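Workshop Tips: Keeping a Pair of Hand-Held Grippers in Good Order

Posted Sunday, May 20, 2018, in Workshop and Bench

Most of the tips on this page are for drills, planes and kitchen machines. Some readers asked me to write also on the hand-held grippers, the kind you hold one in each hand and close with the fingers. I look after one pair at the Trivside workshop, and I have learned most of what is below by doing it wrong first. If your pair is of another make, the screws will be in other places, but the habits are the same.

Before you start

Give the grippers their own table. I mean a real table and not a corner of the bench where you also cut metal. Metal dust is very small and it likes grease, so it will go into the finger joints and stay there. A pale table top is the best, because a black screw that falls on it is found in one second. On our old dark bench I lost two of them in one evening, and one I found in September in my shoe.

Keep these things near:

A soft brush, an old toothbrush is fine
Cotton cloth that does not leave hair
A small hex key set, with the keys not rounded at the ends
Light machine oil in a bottle with a needle
Masking tape and a pencil
A shallow dish for the screws

Unplug both grippers before you touch the fingers. If yours have a cable, pull at the plug and never at the cable itself. I know everybody has read this sentence in every manual. I have repaired four cables.

Left is left and right is right

The two grippers of a pair look like twins, but after some months of work they are not the same any more. One hand always squeezes harder. So the pads wear differently, the springs become tired differently, and if you mix the parts you will be hunting a fault that is not there. Put a small piece of masking tape on each handle and write L or R. Do the same with the screw dishes if you open both in one day. Better is to open only one, finish it, and then open the other.

Cleaning the fingers

Open the jaws as far as they go without force. Brush from the joint to the tip, so that the dirt goes out and not in. Turn the gripper so the fingers look down and brush again. Then wipe with the dry cloth. If there is something sticky, make the cloth a little wet with warm water and one drop of dish soap, and wipe once more with a clean corner.

Please do not spray anything directly on the mechanism. Spray goes where you don't want it, and with the plastic bodies I am also careful with strong cleaners. A solvent which is good for steel can make plastic dull and weak. I tried one at the back of an old handle and the surface became like chalk.

Oil comes last, and there should be very little. One drop on each joint, open and close a few times, wipe away what comes out. If you see a shine on the finger pads you have used too much, and the pads will slip on everything smooth. Clean the pads with soap water and let them dry before you go on.

The plate on top

On our pair there is a small plate with holes on top of each gripper, where other things can be screwed on. This plate is the part that comes loose the most, because people take the gripper from the box by it. Take it by the handle. Every week I put a finger on the plate and push it gently to the side. If it moves even a little, I tighten the screws, each one half a turn, then the next one, and again from the first. When you tighten one screw fully before the others, the plate sits crooked and you will see it later in the work, when everything is a bit off to one side.

A tiny drop of the weak thread glue helps. Take the weak kind, as the strong one will make you very angry when you want to change the plate.

Testing with a cup

After every cleaning I do the same small test, and for it I use paper and plastic cups from the kitchen. A cup is a very honest object. If the jaws close unevenly, the cup turns. If the pads are oily, it slides down. If one finger is too stiff, you squeeze too much and the wall goes in. One cup with a lid and one without is enough, as the lid makes the rim much stiffer and the hand feels the difference. A wire basket laid down or turned makes a simple shelf, and you can practice putting a cup under a roof without touching the wires.

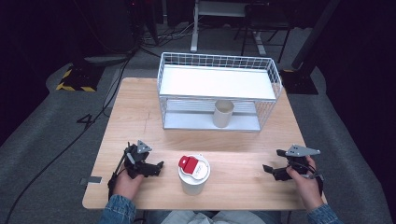 Both grippers at the test table, jaws toward the middle, with the lidded cup in front and the open one in the wire basket.

Do the test in this order. Sit so that your elbows are free and put both grippers on the table with the fingers pointing inward. Close each one slowly on nothing, and look if the tips meet. Then take the cup low, near the bottom third, with one gripper only. Lift it by the width of a hand and wait. If it stays quiet, put it down and do the same with the other gripper. Only after this try the two together.

When the tips don't meet, do not bend the fingers! I write it with an exclamation mark because I have seen it done with pliers. Look first for a crumb in the joint, then for a loose screw, and then for a worn pad. In my experience it is the crumb.

Fill the cup with dry rice if you want some weight. Water is also possible, but then you need the lid well closed and the cables out of the way, and I prefer rice. I sweep it up and use it again for the next test.

Cables

A cable that comes out of a handle wants to have a small free loop near the hand. If it is pulled straight, each movement of the wrist works on the same point, and there it will break. Make the loop loose enough for one finger to go through. A soft cloth band holds it well. The hard plastic ties I don't use any more here, they cut in when you pull them too much, and then you need a knife to remove them near a wire.

For cables on the floor the rule is simple - go around the table and not under the chair. A chair leg is heavier than it looks. Where people walk, tape the cable down flat, and change the tape when the edges come up. The feet of any stands should have bright striped tape on them too, also when you think that you know where they are. I know very well where they are and I have still kicked them.

Small strips of tape on the table edge are useful to mark where things should be put back. Use the kind that leaves no glue, and pull it off slowly, flat along the wood.

When the spring is tired

You feel it before you see it. The jaws come back slower, or they stop a little before they are fully open. Clean and oil first, as described. If it did not help, change the spring. I order mine from Berner in a bag together with other small parts, and once from Vasiliu when the first was out of stock, and both have worked. Put the old spring beside the new one before you fit it. If the new one is visibly longer, it is the wrong bag.

Cover the gripper with a cloth while you lift out the spring, or do it inside a clear plastic bag. The spring jumps. Mine went behind the radiator, and it is there still.

How often

This is what I write in my notebook, and you can make it shorter or longer after your own work:

After each day: brush, dry cloth, look at the pads
Every week: push test on the top plates, look at the cable loops
Every 40 hours of use: one drop of oil on each joint, cup test
Every 400 hours: open the body, clean inside, check the spring
At 1000 hours: new pads on both sides, also if only one looks worn

Storing

Put them away with the jaws a little open, so that the spring rests and the pads do not press on each other. Pads which stay pressed for a long time get a flat mark. A box with a lid and some foam is good, and the plates on top should not carry any weight. We have shoe boxes from Clulham, cut lower on one side for the cable, and for 70 cents each I did not find anything better.

If the box stays in a cold room, let the grippers stand one hour in the warm before you use them. Oil is thick when it is cold, and you will think again that the spring is tired.

Next on this page: how to sharpen kitchen scissors without making them worse.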